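Thread zum Thema "Warum unser Planer Schranktüren hasst" 🧵 Ich hab die letzten Tage fast nur an Software für Türen gesessen und muss das jetzt mal loswerden.

1/ Ausgangslage: Greifen vom Tisch läuft bei uns seit Juni ganz ordentlich. Dann kam die Idee, dass der Roboter auch Schränke auf- und zumachen soll. Klingt nach einem Nachmittag Arbeit, oder? Tja.

2/ Eine Tür ist für den Planer erst mal ein Ding, das sich auf einem Kreisbogen bewegt. Nur kennt er den Bogen nicht. Also muss die Wahrnehmung die Drehachse schätzen, und wenn die 3 cm danebenliegt, zieht der Arm gegen das Scharnier statt drumherum.

3/ Bei uns macht das Pluma (unser Wahrnehmungsmodul, ich schreib noch mal extra was dazu). Pluma sucht die Türkante, legt eine Ebene rein und rät die Achse. Bei geschlossener Tür ziemlich wackelig, bei offener Tür viel besser!

4/ Topfscharniere sind dabei besonders fies, weil die Achse beim Öffnen wandert. Der perfekte Kreis aus dem Lehrbuch ist also sowieso gelogen. Ich hab zwei Abende gebraucht, bis ich das kapiert hatte, vorher hab ich die Kalibrierung beschimpft.

5/ Lösung bisher: Planer gibt nur noch einen groben Bogen vor, den Rest macht die Nachgiebigkeitsregelung. Weich quer zur Tür, steifer in Zugrichtung. Seitdem quietscht im Log deutlich weniger.

6/ Apropos Log: 138 Türversuche liegen inzwischen in Visteo, unserem Abspieltool. Bei 16 davon ist der Planer in den Timeout gelaufen (der steht auf 2000 ms). Die schau ich mir gerade einzeln an, mit Kaffee.

7/ Häufigster Grund: Die offene Tür landet nicht als Hindernis in der Karte. Der Planer denkt, da ist noch Luft, und dann ist da halt Tür. Den Fix hab ich gestern eingebaut, Tür wird jetzt als eigenes bewegliches Objekt geführt.

8/ So eine Stellung will ich als Testfall haben: Tür weit auf, Greifer unten davor, Fachboden drin und links ein blauer Ordner, der zum Teil hinter der Schrankseite verschwindet. 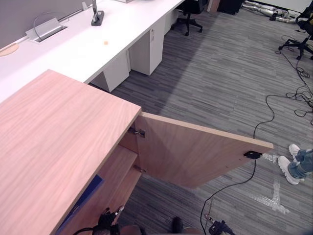 9/ Nächste Baustelle: Kabel auf dem Boden. Für die Tiefenkarte sind die fast flach, für die Segmentierung mal Kabel, mal Schatten, mal gar nichts. Falls jemand einen guten Trick für dünne schwarze Sachen auf Teppich hat, her damit!

10/ Und dann will ich noch das Zumachen angehen. Da reicht vielleicht schon Schieben mit dem Handrücken, ganz ohne Griff. Code räum ich vorher noch auf, die Achsenschätzung ist gerade eine einzige Datei mit sehr vielen TODOs 🙈 Fragen gern drunter.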